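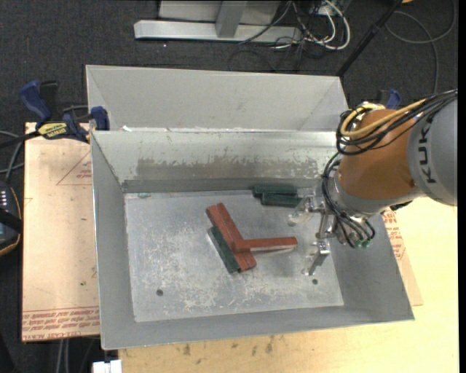 Sizing, Fabric and Care: Frequently Asked Questions

These are the questions we get most often about our skirts, cardigans and knit tops. If yours isn't covered, use the contact form and we will answer by email. Messages sent over the weekend are answered on Monday.

How do I find my size?

Measure your waist at its narrowest point and your hips at the fullest point, then compare both numbers to the chart on the product page. If the two fall in different sizes, go by the waist for the Gokel skirt, which is full through the hip, and by the hip for the Shehu pencil skirt, which is cut close all the way down.

Do your cardigans run large?

The Drultby cardigan does. It is meant to be worn open over a blouse or a light sweater, and most customers who want a neater fit order one size down. The Rorkura cardigan is true to size and can be buttoned.

Which skirts come in petite and tall?

Gokel comes in petite, regular and tall. Shehu comes in regular and tall only. The petite length is taken out above the hem, so the pockets stay at the same height as on the regular.

Can I hem a Gokel skirt myself?

Yes. There is a deep hem allowance and the lining is attached only at the waistband, so you can shorten the two separately. Press the new fold before you sew. We can't take back a skirt once it has been altered.

What are the knit tops made of?

The short-sleeved tops are 98 percent cotton with a little elastane. The long-sleeved tops are 100 percent cotton, so they stretch less and feel firmer when you first put them on. Fiber content is also printed on the label in the left side seam.

Will the knit tops shrink?

Washed cold and dried flat, they hold their size well. In a hot dryer the all-cotton tops will lose some length, mostly in the body. If you always use a dryer, consider going up a size.

How should I wash the Drultby cardigan?

By hand in cool water, with a detergent made for wool. Squeeze the water out without wringing, roll the cardigan in a towel, and dry it flat away from heat. Don't hang it up wet or the shoulders will stretch.

My cardigan is pilling. Is it faulty?

No. Wool blends pill where they rub, usually under the arms and wherever a bag strap sits. A sweater comb takes the pills off. It slows down after the first few wears. Holes or open seams are a different matter, and you should send us a photo of those.

Are the colors accurate on the website?

They are close, but screens differ. Plum looks redder on most phones than it does in daylight. We can mail you swatches of the skirt fabrics, up to 6 per order. We don't have swatches for knits.

Do the skirts have pockets?

Gokel has two side seam pockets. Shehu has none.

What do I wear under the cream skirt?

It is lined to the knee. Skin-tone underwear works better than white.

Do you sell spare buttons?

Each Rorkura cardigan comes with a spare sewn to the inside label. If you need a full set of 9, write to us with the color and size. We keep buttons for current colors and for some older ones.

Can I change my order after placing it?

You can change the size or color until 9 in the morning on the next business day. After that the order has gone to packing, and you would need to return the item or exchange it when it arrives.

How do exchanges work?

Fill out the slip that came in the package and write the size you want in the second column. Tags must still be attached. If the new size is out of stock, we refund the card you paid with.

When will sold-out colors be back?

Navy and black are restocked all year. Seasonal colors are not. The spring colors go up in February, and anyone who has signed up for stock notices for a style gets an email that morning.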